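# Planning the equipment for a table-sorting study

Second-year group project, Robotics and Automation option, Skerow College
Report handed in August 2018

## 1. What we were asked to do

The brief was to plan and cost the equipment for a study of two-handed sorting in ordinary homes. The task to be sorted out was cutlery: picking chopsticks and spoons out of a pile and putting them into an upright holder. We were not asked to build a robot. We were asked what a small department would have to buy, in what order, and what could be left until a second year.

The budget ceiling was £3563, including delivery and spares. Anything we could borrow from the teaching lab did not count against it, but we had to say how long we would be holding on to it.

## 2. Why hand-held grippers

Our first plan used a small bench arm. We dropped it in the second week. The cheapest arm we could find that would reach across a dining table took most of the budget by itself, and we would still have needed a stand, a power supply and a risk assessment for every home we visited. A pair of hand-held grippers can be carried in a rucksack and worked by one person.

The drawback is that a hand-held gripper is only as steady as the person holding it. We accepted this. For the questions in this study (can the fingers hold the item, does the item turn, is there room for two grippers over the same pile) it was good enough.

Cutlery looks easy on paper. Chopsticks are the hardest item on our list because they are thin, they taper, and they lie across each other at all angles. For that reason we made them the test piece for choosing finger pads. 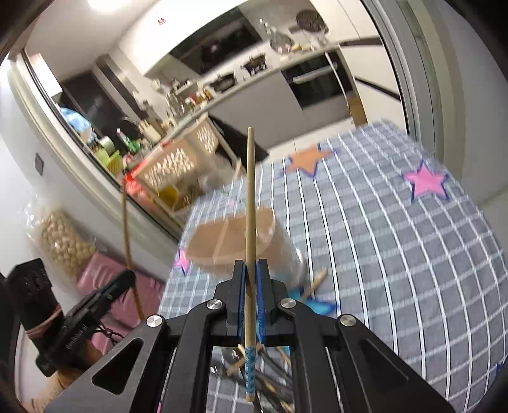 *Figure 1. Chopstick held upright between ribbed blue pads, with the second gripper at lower left.*

## 3. Finger pads

Pads are the part we expect to replace most often, so we spent more time on them than their price would suggest. We compared three types on paper:

- flat foam, which is cheap and can be cut from sheet
- smooth rubber
- ribbed pads, sold in pairs and shaped for the fingertip

Flat foam was ruled out early. It compresses well round a spoon handle but we were worried about it tearing on anything with a sharp edge, and cutting it to size takes time that has to be paid for somewhere. Smooth rubber was close. We chose ribbed pads in the end because a thin stick has something to sit against, and because replacements can be ordered separately from the fingers.

The supplier we used for our quote, Luik, sells them in packs of 20. One pack should last the whole study with some left over. We have put down one pack at the start and a second as an option, to be ordered only if the first is more than half gone by the midpoint.

## 4. Where the work is done

We considered three settings: the teaching lab, a mock kitchen, and a real home. The lab is free but the benches are bare and the lighting is very even, so results from it say little about a house. A mock kitchen at the Drondcombe site could be hired by the day. A real home costs only travel, but you take it as you find it, with patterned cloths, shiny oven doors and things stored wherever the family stores them.

We recommend real homes for the main study and the lab for training the operators. The hire money for the mock kitchen is better spent on a second pair of grippers. Going to homes does add costs which we missed in our first draft:

- a padded carrying case, large enough for both grippers with the cables attached
- a long extension lead
- wipes and a spare cloth, as the grippers touch things people eat with
- a small thank-you payment to each household

The last two are not equipment, strictly speaking. We have left them in because the study cannot run without them and there is no other budget line for them.

## 5. The holder and the items

We nearly spent money here that we did not need to. The July draft had a line for a custom holder, printed in the workshop, with wide slots so that each item had its own place. Our supervisor asked why we needed it and we could not give a good answer. Households already own holders, and the way cutlery crowds together in them is part of what makes the task worth studying.

It does mean the fingers have to cope with a holder that is already full. There are two separate jobs: lifting an item out from among the others, and gripping the holder itself so it can be moved. For the second job the finger opening matters more than the grip force, as one finger has to go down inside the wall and the other outside it.
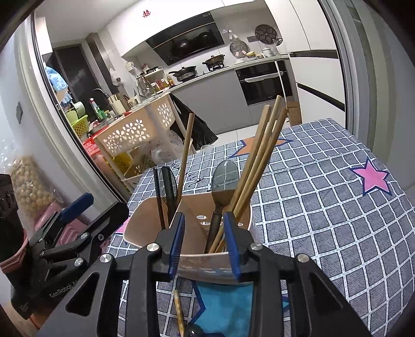 That requirement decided the finger length for us. Short fingers are stiffer and a bit cheaper, but the palm of the gripper meets the rim, or whatever is sticking up out of the holder, before the pads are far enough down. We have specified the longer fingers on both grippers, so that either hand can do either job and a single spare set covers both.

Spoons should be included as well as chopsticks. Their handles are easy enough, but the bowls get in the way of their neighbours. No purchase is needed for these.

## 6. Costs

The largest single item is the pair of grippers, and we did not try to save money on it. The next is the spares and carrying kit from Plirham, quoted at £641 with delivery. It covers the case, leads, replacement screws for the finger joints and one full set of long fingers.

We suggest ordering in this order:

1. Grippers and first pack of pads. These have the longest wait, up to 3 weeks.
2. Spares and carrying kit, once the grippers have arrived and been measured. The foam in the case is cut to fit, and it cannot be sent back.
3. Consumables and household payments, a little before the first visit.

A second pair of grippers should wait until step 2 is finished. If the money left over does not stretch to it, the lab's older pair can be borrowed for the autumn term -- though they have the short fingers and would only be any use for loose items on the table.

## 7. Things we did not settle

We did not get a firm price for repairs. Luik would only quote after seeing a damaged unit. We have kept a small sum back for this but it is a guess.

Cable length is also open. The supplied cables are thin and need slack so that the hands can cross, and longer ones catch on chair backs. We would buy one set of each length and let the operators choose after the lab training.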